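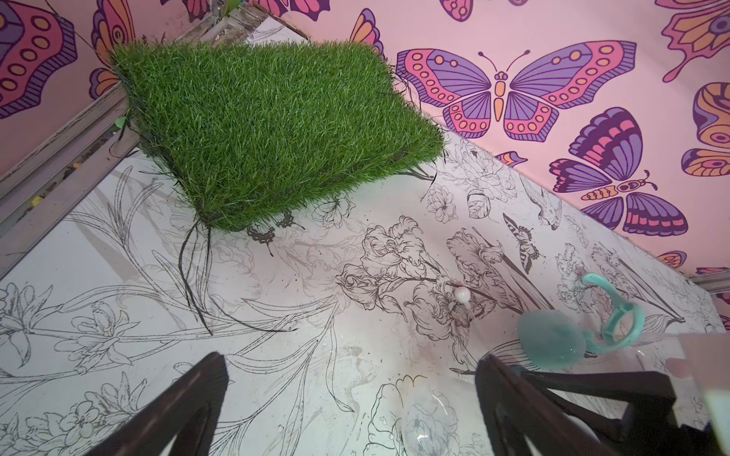 Wrist view from one arm, with the turf patch in the corner.

**Is busy wallpaper bad for a small imitation learning set?**
posted by hawthorne_bench

Hello all. We are gathering demonstrations for a policy with two arms, in a booth with pink butterfly paper on the walls and a floor panel printed with flower drawings. So far I have 44 episodes of one task, which is to take hold of a small cup and hand it from one gripper to the other. My colleague at Losden says that I must cover everything with plain grey card before I record more, or the network will learn the butterflies and forget the cup. I would like to hear from people who have tried both. I also do not know if I should keep the small things lying on the floor or clear them before every episode. I train on the wrist views together with one fixed view.

---

**clenen_user**

Cover it. Plain background always trains faster, we did it at my work and had no problems.

---

**bangate_rigs**

I do not fully agree with the answer before mine. It depends on where you want to use the policy afterwards. If it will only run in this same booth, the pattern does little harm and can even help, as the wrist view then always has some texture in it to tell the network where the arm is. With grey card, many wrist frames look nearly the same.

The trouble comes when the pattern never changes and you later move to another table. In my set of 305 episodes I used 3 different backgrounds and changed them between sessions. The policy trained on one background only was clearly worse when I moved the booth to another room. I did not change the background in the middle of a session, and I wrote its name in the notes of each episode so that I could split the data later.

About the small things on the floor: leave them, but move them by hand every few episodes. If a certain object is always beside the cup, the network may use it as a landmark. 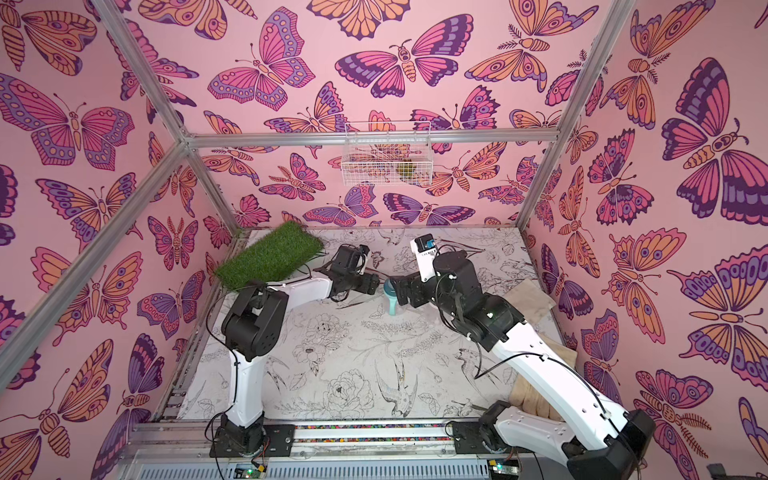
How many of the episodes should be kept aside for checking?

For a set as small as yours, keep five aside, and choose them from different sessions. If you take the last five of one afternoon, the light and the start positions are too similar and your result will look better than it is.

---

**hawthorne_bench**

Thank you both. I will leave the paper for now, record a second group with grey card and compare. I also found that I had no background name in my first 39 notes, so this evening I must fill them in.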